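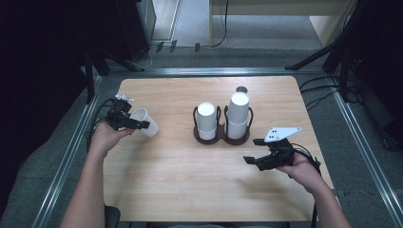
Paper cups and their two-place holder on a pale wooden table.

The Quiet Work of the Coffee Corner
By Priya Tran

When people speak about the design of an office, they speak about chairs, windows and meeting rooms. Very few of them speak about the place where the cups are kept. I have visited many workplaces for this magazine, and I have come to believe that the cup corner deserves more attention than it receives.

My interest began in July, at a shared office called Prollutlow. It has 207 members, and in a normal week they use 507 paper cups. I know this number because Dirk Wunderlich, who manages the supplies, writes it in a notebook with a green cover. Before he came, the cups stood in their plastic sleeve beside the coffee machine. The sleeve fell over several times a day. People pulled out one cup and three others came with it, and the others usually went into the trash.

Dirk is a patient man, and he tried four solutions. First there was a tall tube on the wall, which held the cups so firmly that members crushed them. Then he bought a drawer insert, but guests did not think to open a drawer. A basket followed, and it looked friendly for one morning. The fourth solution was a holder with two places side by side.

I like this kind of holder very much. The one in our photograph is dark brown, with a base in the form of a figure eight, and thin black wire loops rise from it to keep the cups in place. The cups are upside down. In one place the stack is tall and in the other it is low, and I find this difference useful in daily life. At Prollutlow the rule is that members take from the lower side until it is finished, and then somebody fills it while the other side is still in service.

The upside-down position is a small question of its own. My mother would never store a glass in another way, because of dust. With paper cups there is one more advantage: the hand takes the cup by its base and does not touch the rim. Dirk told me that he had to explain this to new members for eight weeks, and after that they explained it to each other.

Nesting the cups needs some care also. If they are pressed together too strongly, they hold each other and two come away at the same time. Dirk lets each cup drop into the next one by its own weight, and he never pushes. He keeps his stacks lower than the holder would permit, as a high stack begins to lean when people are in a hurry.

And the table? I would choose a light one, with soft corners and nothing else on it. Sugar, spoons and napkins can live on a shelf nearby. On an open surface a person can put down a cup, turn it over and fill it without moving six other objects first.

I asked Dirk if he would prefer to have no paper cups at all. He said yes, without any pause. There is now a shelf of mugs next to the sink, and the members use it more each month. For visitors, though, the paper cups remain, and he still straightens both stacks before he goes home.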